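We use cookies to remember your cart and improve this site. Accept | Manage preferences

Altholm Wipe-Clean Table Covering by the Roll

Altholm table covering is supplied by Skulmont to community halls, schools and seniors' residences across the country. The material is cut to order from a roll 1000 metres long and 37 colours and prints are kept in stock.

Each length has a non-slip backing and may be wiped down with mild soap and warm water. Bleach must not be used – it will dull the colour. Standing pots should be placed on a trivet.

Orders placed before noon leave our Araya warehouse the same day. Cut lengths cannot be returned unless faulty. Please quote catalogue number 2140 when requesting samples.

The next price review takes effect in October.

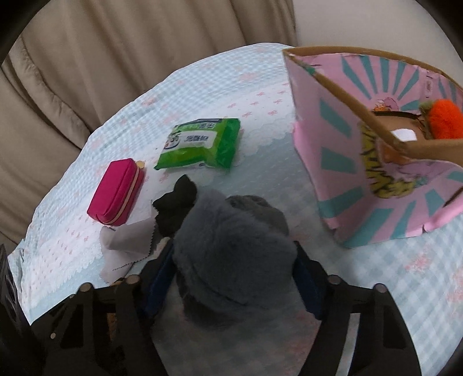

Photo: Nerea Lozano / Skulmont. Gingham tablecloth with small pink motifs.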